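**Socken paaren ohne Einzelstücke: Verfahren?**

**Grarkavberg**, 17. Juni 2018
Bestand nach Inventur: 81 Socken, davon 9 ohne Gegenstück. Bisher sortiere ich nach Farbe, dann nach Schaftlänge. Fehlerquote bei Dunkelgrau und Schwarz zu hoch.

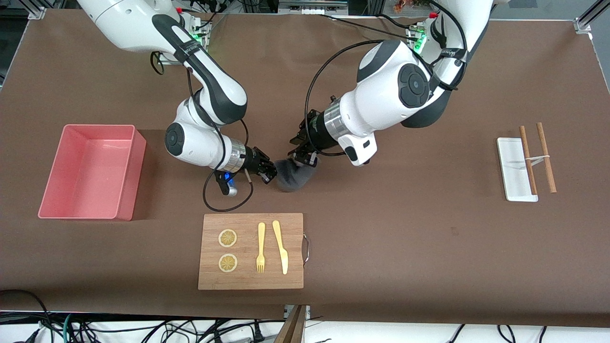
Sortiert wird bei mir direkt nach dem Trocknen, nie aus dem Schrank. Jede Socke wird vor dem Paaren einzeln geprüft, Bündchen und Ferse getrennt. Ein grauer Klumpen wie der über der braunen Platte lässt sich keinem Paar zuordnen, solange er nicht glattgezogen ist. Die lachsfarbene Kunststoffbox links ist leer und wäre für Einzelstücke vorgesehen. Reicht eine Box?

**Bognár**
Eine reicht. Zweite Box bedeutet zweiten Suchort. Einzelstücke bis Januar aufheben, dann entsorgen.

**Biltar**
Widerspruch. Bei fast 56 grauen Socken gehört Grau getrennt gelagert. Außerdem ist die Unterlage falsch: Dunkelgrau auf Braun ergibt zu wenig Kontrast. 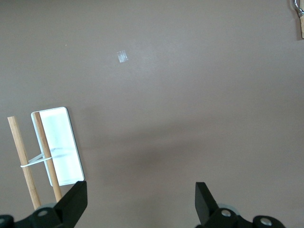
**Re: Unterlage**

**Grernine**
Das weiße Feld mit dem schmalen Rand wäre hell genug, dann müssen aber die Holzstäbe weg, einer liegt quer drüber. Und den Klebebandrest auf der Platte abziehen, daran bleibt Wolle hängen.

**Bognár**
Zu klein für Kniestrümpfe. Weißes Handtuch tut es auch.

**Grarkavberg**
Handtuch fusselt. Ich probiere es mit Weiß und einer Box, Grau kommt in einen Beutel.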